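Tredmont Community Clinic
Vaccine room and waiting area: walk-through checklist with comments
Checked by: Virgil Ardeleanu
Comments reviewed by: Mounir Benkirane
Month: December

Marks used: OK, NOT OK, UNPROVEN. I use the last one when somebody told me a thing was done and there was no paper to show it. It appears a lot.

1. Fridge temperature log filled in twice a day
UNPROVEN. Every box has an entry. Every entry is in the same pen and the same hand, including the mornings when that person was off. I would like to believe it. The digital logger should be downloaded and laid next to the sheet before this gets an OK.

2. Fridge door seal
OK. Paper strip test on all four sides, and the strip held each time.

3. Vaccine stock in date, oldest at the front
NOT OK. Two boxes of flu vaccine were at the back behind newer ones. Still in date, but the sticker on the door says "rotated weekly" and I don't see how.

4. Backup power for the fridge
UNPROVEN. The Gevero unit has a green light. A green light tells me it's plugged in. I asked when it last carried the load and was told "it should be fine." Run it for 60 minutes with the wall plug out and write down the temperature at the end.

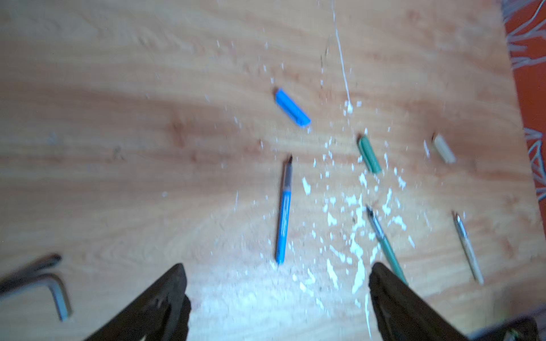 5. Sharps containers below the fill line
OK in rooms 1 and 3. NOT OK in room 2, where the container was over the line and had been pushed behind the paper towels.

6. Emergency kit sealed, contents listed
NOT OK. Seal intact, list out of date. The list gives one kind of epinephrine injector and the kit holds another. Both would do the job, but a nurse in a hurry shouldn't have to work that out.

7. Observation chairs in sight of staff
UNPROVEN. In sight if someone is at the desk. I stopped by at 11:15 and again after lunch, and the desk was empty both times.

8. Pregnancy question on the screening form
NOT OK. It's on the English form. On the Romanian one it dropped off when the page was shortened. Lazăr Print has the old file, so this is a quick fix if anyone calls them.

9. Hand gel at the entrance and by each chair
OK. The label claims it lasts all day on the skin. I'd take that claim off the wall poster.

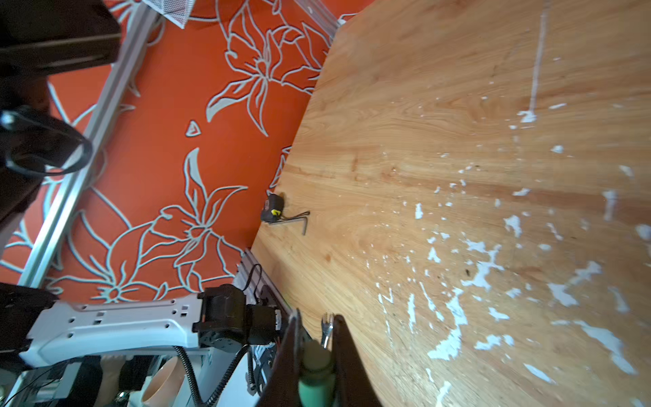
10. Air cleaner in waiting area
UNPROVEN. The Drumico brochure says it covers 2000 square feet. The room is smaller than that, so fine, but the filter light has been taped over and the filter change card is blank. Take the tape off first.

11. Masks offered to coughing patients
OK. Box at the desk, sign readable from the door.

12. Staff flu shot records
NOT OK. The summary says all 35 staff are covered. The folder has papers for fewer than that. "Everyone got theirs at the pharmacy" is not a record.

Comments from M. Benkirane
Items 3, 5 and 6: agreed, being fixed by the room leads.
Item 1: I think Virgil is being hard on the morning crew, but the logger download is fair and I'll do it myself.
Item 7: we're short at lunch. Chairs will move closer to room 1 for now.
Item 12: reminders sent.

Reply, V.A.
Item 7: moving the chairs doesn't put a person at the desk. Leaving it as UNPROVEN.
Item 12: reminders were sent last year too. I'll look at the folder again when I come back for the backup power test.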